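**Hand-held gripper station, Dadik room – pre-session check**

- [x] Tabletop taped at the corners. *Press the tape down again at the break.*
- [x] Jaws open and close freely, both units. *Left one stiff at first, fine after 3 cycles.*
- [x] Mounting plates tight.
- [ ] Gripper cables clear of the work. *Left cable hangs across the table – route it behind the forearm.*

Cable routing stays open until the operator has done one full pick without a snag.

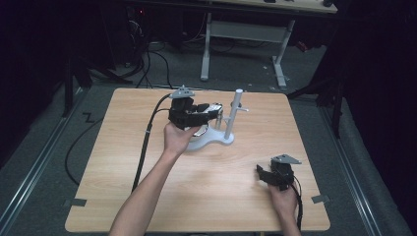
Floor items come next, and they hold up the start if they fail.

- [ ] Loose cable on carpet. *Tape down or move, per Ivberg rule 42.*
- [x] Rails and stand legs out of the walkway.
- [ ] Debris picked up.

Recheck open items before 3 p.m.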